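# Teaching the arm to work inside a PC case

You will need an arm, a gripper, an old desktop tower and a willingness to be bad at something you could do with your own fingers when you were twelve. This page covers the whole session, from bolting things down to handing over the recordings. It assumes you've done the safety walkthrough and can find the stop button with your eyes shut. If you can't, go find it now.

The task is plain: take a small board from the fixture plate, carry it over to the tower, put it in its slot. Then do the same thing in reverse, and keep doing it until you've lost all respect for the desktop computer as a format.

## Before you touch the arm

1. **Unplug the tower.** Pull the power cord out and put it somewhere that isn't the bench.
2. **Lay the case on its side with the open side up.** Push it against the stops on the bench. If it rocks, fix the rock. A policy trained on a rocking case learns to chase a rocking case.
3. **Tie back the loose wires.** The ones coming off the power supply have a talent for leaning into your path around the tenth episode.
4. **Seat the fixture plate to the left of the case.** Press down on each corner. Then look at the parts in it from the side and make sure they're all the way down in their holders.
5. **Check the arm's own cable.** Move the wrist through the full reach by hand and watch the slack. It should never go tight and it should never flop into the case ahead of the gripper.
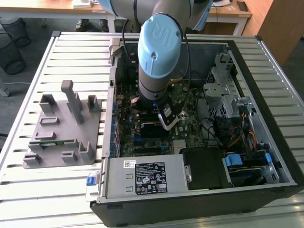
*Gripper over the middle of the motherboard, fixture plate at left.*

## Lead it by hand first

Start in freedrive. You hold the button, the arm goes limp (limp for a robot, anyway) and you walk the gripper through the job.

Use these passes to save your waypoints:

- **Home.** High and clear of everything.
- **Over the plate.** 100 mm above the part you're going to pick.
- **Over the case.** Same height, centered on the slot.
- **Approach.** Straight up from the slot, with the fingers already turned to match it.

Set the approach angle with care. The inside of a PC is a small town of heat sinks, cages and sockets, and every one of them is exactly where the side of your gripper would like to be. Get the wrist rotation right while you're still up in open air. If you find yourself twisting after you've gone below the rim of the case, go back up and do it over.

Don't record training episodes in freedrive. We tried it. Your hand ends up in half the camera views, and the force readings are mostly a record of how hard you were leaning on the wrist. Waypoints only.

## Then drive it remotely

Sit down and pick up the Pamis controller. Set translation scaling to 60 percent for the carry. Drop it to the fine setting once you're inside the case. Those are the only two speeds you need, however tempting the dial looks.

One episode goes like this:

1. Drive to home. Start the recording in Funitz and wait for the beep.
2. Move over the plate. Come down slowly, stop, close the fingers.
3. Lift straight up. Pause for a beat so the lift shows clearly in the data.
4. Cross to the case at carry height. No scenic route.
5. Line up, switch to fine, and come down until the board touches the slot.
6. Stop again. Look at the close camera. Correct sideways if you need to.
7. Press down with small, even steps until the force trace climbs and then levels off.
8. Open the fingers, back straight out, return home, stop the recording.

Step 6 is where new operators earn their nicknames. From the chair, everything looks lined up. The overhead view will tell you that you're perfect and the side view will tell you that you're resting on the latch. Believe the side view.

If the force trace goes up like a wall, let go of the controller. All the way, both hands. The arm holds its position when you let go, and you can think about what you've done. Pushing harder has never once seated a board, though it has sent me shopping for another motherboard.

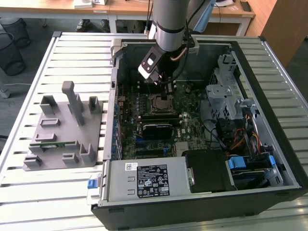 **Heather Katene**
Teleoperation lead, Trurker bench group

## What to keep and what to throw away

Keep the ugly ones. An episode where you missed by a hair, noticed, backed up and got it in is worth more to us than a flawless one, and it's a good deal easier to produce. Leave the correction in. Don't trim it to protect your reputation.

Throw away anything where:

- the part slipped in the fingers and you finished the job anyway
- the case or the plate moved
- you reached in with your hand, even for a second, even to help
- you sat still for a long stretch because somebody was asking you about lunch

Mark these `reject` in Funitz the moment they end. You will not remember which one it was later. I have a spreadsheet column headed "the weird one?" that proves it.

Vary the start. Between episodes, nudge the home position a little and swap which holder the part sits in. If every demonstration begins from the same spot, you've built a very expensive music box.

We ask for 300 kept episodes per task, split across at least 2 operators. The split matters more than you'd think. Milan Van Beek comes in from the left and presses in one smooth push; I come in from above and tap like I'm waking someone up. The model trained on both of us was steadier than the one trained on either, and Milan is free to draw his own conclusions from that.

## When it goes wrong

**The gripper drifts sideways on the way down.** Your controller's resting frame is rotated from the bench. Re-zero it with your forearm parallel to the bench edge.

**The fingers close and come up with nothing.** Usually you stopped too high. Check that the part hasn't been pushed back in its holder before you blame the height.

**The board goes in at a slant.** You picked it up off center. Open, retreat, and count it as a reject. Then pick again from the middle.

**Everything feels slow and stupid.** Take a break. Operators get worse well before they feel tired, and it shows up in the traces as a kind of wobble we've been calling February.

## Shutting down

Send the arm home, put the parts back on the plate and upload before you stand up. Write your initials and the scaling values you used in the session note. If you changed a waypoint, say which one and why; "made it better" was my entry once and I had to redo the afternoon to find out what it meant.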